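Low-Voltage Cabling Retrofit: Second Progress Report
To: Brigitta Holzer
From: Nestor Samonte

Cable is in on two of the three floors. I would not read too much into that, as very little of it has been terminated. 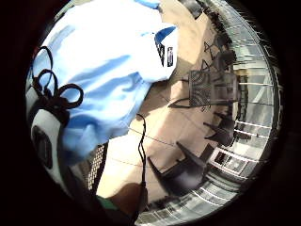
BANON, June 3, 2022

Gisler delivered 430 meters of shielded four-conductor cable and we have pulled 388. Their quote said the quantity included a comfortable allowance for waste. I doubt it. The riser to the third floor is longer than the drawing shows, and Konrad Grabner has already had to reroute one run past the elevator shaft.

The intercom circuits on the ground floor passed continuity. The speaker circuits have not been tested under load, whatever the contractor's weekly sheet says, and I have asked Selina Moser to hold the second payment until they are.

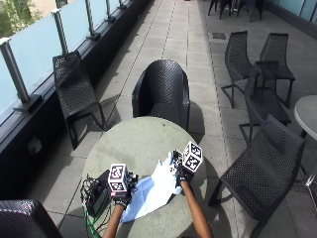

The supplier also claims the jacket is rated for plenum spaces. We have a printed data sheet and no certificate. Until the certificate comes, nothing goes above the corridor ceilings, and that leaves 117 drops waiting.

Jonas Schwaiger wants to promise the tenants a September handover. I can't support that date yet. It assumes the door controllers arrive on time, and the last two shipments did not.

Needed from you: approval for another 200 meters of cable, and a decision on who pays for the riser change.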